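Trura Sets Second Season of Drama Series "Fliltville" for March

Eight hour-long episodes ordered; Toshiko Fukuda returns as showrunner

Streaming service Trura today confirmed that the second season of the scripted drama "Fliltville" will premiere in March. The season consists of eight episodes. The first 2 will be available at 9:00 p.m. Eastern on premiere night, with the remaining six released weekly in the same time slot.

"Fliltville" is produced by Hamada Pictures for Trura. Toshiko Fukuda, who created the series, continues as showrunner and executive producer. She wrote the first and last episodes of the new season and directed the last.

The second season resumes four months after the close of the first. The county inquiry into the Fliltville dam has ended without charges, the ferry company has changed hands, and the town's only radio station is off the air. Episodes one through three follow the sale of the station. The remaining episodes cover a single week in the fall, with each episode set on a different day. 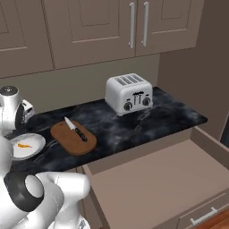
All principal cast members from the first season return. Five new recurring roles have been added, including a state auditor who appears in every episode from the second onward. Casting for these roles will be announced separately. One character from the first season has been recast. Trura will not identify the role before the premiere.

"The first season was built around one event and the people who denied having seen it," said Fukuda. "For the second we wrote the week out hour by hour before we wrote any dialogue. Some of those hours never appear on screen, but the actors had the complete document and used it. A scene in episode four refers to a phone call that viewers will not hear until episode seven."

Principal photography took 90 days. Exterior scenes were filmed on location in the harbor town of Korka, which also served as the setting for the first season. Interior scenes, including the radio station and the county offices, were filmed on two stages operated by Hamada Pictures. A total of 627 scripted scenes were completed, of which 200 take place at night.

The season was photographed in 4K and will be presented in high dynamic range on supported devices. The aspect ratio changes from 2:1 in the first season to 2.39:1 in the second. Audio is available in stereo and 5.1 surround. A descriptive audio track and English and Spanish subtitles will be available for each episode at the time of its release. French, German and Japanese subtitles will follow within two weeks.

The running time of individual episodes ranges from 52 to 61 minutes. The final episode runs 74 minutes. Opening titles have been shortened from the first season and vary slightly from episode to episode.
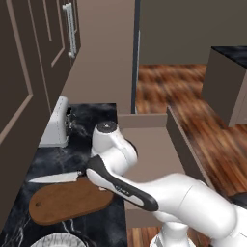
The first season remains available to all Trura subscribers. A recap of the first season will be added to the series page one week before the premiere. The recap contains no footage from the new episodes. Viewers who have not finished the first season should note that the official trailer, scheduled for release in February, reveals the outcome of its final episode.

A companion audio series will be released alongside the new episodes. Each installment runs 30 minutes and covers the writing, sound and editing of the corresponding episode. Fukuda hosts the first and last installments. The audio series is free and does not require a Trura subscription.

The original score for the second season will be released digitally on the day of the final episode. It contains 22 tracks, four of which were recorded for the first season and have not been issued before.

No decision has been made on a third season.

Availability

"Fliltville" is available on Trura in the United States and Canada. Dates for other territories will be provided by local distributors. Episodes may be downloaded for offline viewing on plans that include that feature.

Press Materials

Advance episodes one through four will be made available to accredited reviewers through the Trura press site. Reviews of these episodes are under embargo until 9:00 a.m. Eastern on the day of the premiere. Plot details from episode four onward may not be published before the relevant episode has been released. Interview requests for Toshiko Fukuda should be submitted through the press site and should state the outlet, the format and the preferred length.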